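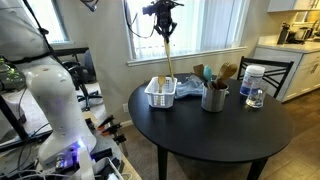 Keeping wooden spoons and spatulas in good order

Wooden tools last for years if they are washed soon after use and dried standing up. Most of the ones people throw away have been left in a sink or pushed into a drawer while still damp. The notes below are for ordinary untreated wood. Painted or lacquered handles need gentler treatment.

Washing

Use hot water, a drop of washing-up liquid and a soft brush. Go along the grain and pay attention to the spot where the handle meets the head. Rinse, shake, and wipe with a cloth straight away. Don't soak wood, and keep it out of the dishwasher – the long hot cycle raises the grain and opens up small cracks.

For onion or garlic smells, rub the head with half a lemon and coarse salt, leave it for 2 minutes and rinse.

Drying

Stand each tool upright in something with holes in the sides. A small plastic basket with slots does the job and costs very little. Put a folded cloth under it to catch drips and change the cloth daily. Leave space between the handles. Thick spoons need a night, thin spatulas are usually ready by the end of the afternoon.

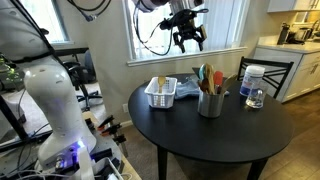

Photo: Åsmund Brekke

Where to keep them

Once dry, move them to the pot you cook from. Stainless steel with a brushed finish is easy to keep clean and heavy enough not to tip. Earthenware is fine too, but check the bottom for trapped water. Put the tall spoons at the back and the ones you reach for most at the front. If you have to pull out three things to get at one, the pot is too full.

Empty the pot once a week and wipe out the crumbs. Ours is the Wurham one, 118 mm across, and a bottle brush gets into the corners. Before that we had a narrower Homov at 88 mm, which was always toppling over – the spoons were too long for it.

Daylight is good for a drying basket, but a sunny sill will dry wood too fast and the heads may split. A table a little way in from the window is better.

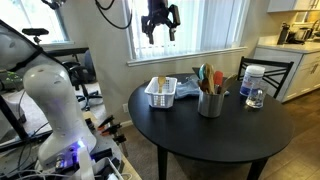
Galindo, 27 September 2025

Oiling

Do this when the wood looks pale and feels rough. The tools must be fully dry first.

1. Rub down any fuzzy patches with fine sandpaper and wipe off the dust.
2. Put on a thin coat of food-grade mineral oil with a clean rag.
3. Leave overnight, then wipe off whatever has not soaked in.
4. Repeat if the ends still look dry.

Olive and sunflower oil go sticky and start to smell after a few weeks, so leave those for cooking. Lay used rags out flat to dry before they go in the bin.

When to replace

A crack that catches your fingernail will hold food, and a spoon like that should go. Dark stains from turmeric or beetroot are harmless. A spatula with a worn edge can be sanded straight again and kept for porridge.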